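How does a song get onto a record?

When your favourite singer sings in a studio, the sound goes into a computer. But how does it come out again on a big black disc that you can hold in your hands? In this explainer we will follow one song all the way, from the first beat to the record shop.

First, the beat

A lot of dance music begins with a drum sound. The person who makes the music is called a producer. In Gesside there is a producer whose name is Keith Bloxham. He makes dance music in a small room at the back of his house, and he puts it out under the name Virnell.

Keith starts with one drum that goes boom, boom, boom, boom, always at the same speed. This is called the kick. You can try it yourself. Tap your foot slowly on the floor and count to four, again and again. Now clap your hands on two and on four. You have just made a dance beat!

On top of the kick Keith puts other sounds. One can be a bass, which is very low, and another can be a shaker or a voice. Each sound sits on its own line in the computer, and these lines are called tracks. His song "Penrose" has eight tracks, and he worked on it since last September.

Sounds from the house

Not every sound in a song comes from an instrument. Many producers like to record ordinary things with a microphone. A spoon on a cup makes a nice ting. A door makes a good thump. Something that turns round and round can make a rhythm all alone, because the same noise comes back at each turn.

When a short piece of sound is recorded and used again in a song, we call it a sample. If the sample is repeated many times without a stop, it is a loop.
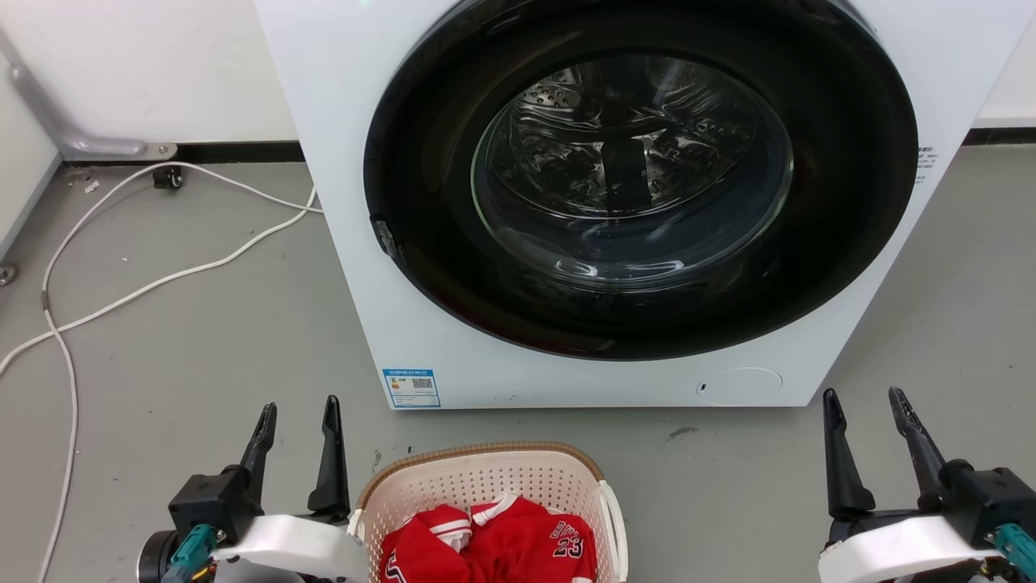
A washing machine with a round glass door. The metal drum inside has lots of small holes.

If you want to record a sound at home, ask a grown-up first. Then turn off the radio, hold the microphone still and wait until the room is quiet. Listen to your recording with headphones. You will maybe hear a bird or a car that you did not notice before.

Mixing and mastering

Now all the tracks must fit together. If the bass is too loud, you can't hear the voice. If the voice is too loud, nobody wants to dance. To find the right loudness for each track is called mixing. It is a little like cooking a soup, when you taste it and add some salt, and then taste again.

After the mix comes mastering. This is the last check. Another person listens with fresh ears and makes the whole song sound good on big speakers and also on small ones.

What does a label do?

A record label is a company that helps music to reach people. It pays for the records to be made, it finds somebody to draw the cover, and it tells the radio stations that a new song is coming. Keith's label is called Mundolport. Only two people work there, and they share one desk.

The label also chooses the release date. This is the day when everybody can buy the song or play it on the internet. "Penrose" comes out on Wed 25 May.

How the disc is made

A vinyl record has a long, thin groove in it. The groove begins at the outside and goes round and round to the middle. It has tiny wiggles, and these wiggles are the sound.

First a machine cuts the groove into a soft, shiny disc. From this disc a metal copy is made, where the groove stands up like a little wall. The metal copy is called a stamper. Then warm plastic is put between two stampers, one for each side, and a strong press squeezes it flat. When the plastic is cool, it is a record.

For "Penrose" the factory pressed 1,210 records. Mundolport keeps 93 of them to send to DJs and radio stations, and the others go to the shops.

Words to remember

Producer: a person who makes and shapes the music.
Sample: a short piece of recorded sound.
Loop: a sound that repeats.
Label: a company that brings out music.
Stamper: a metal disc that presses the groove into a record.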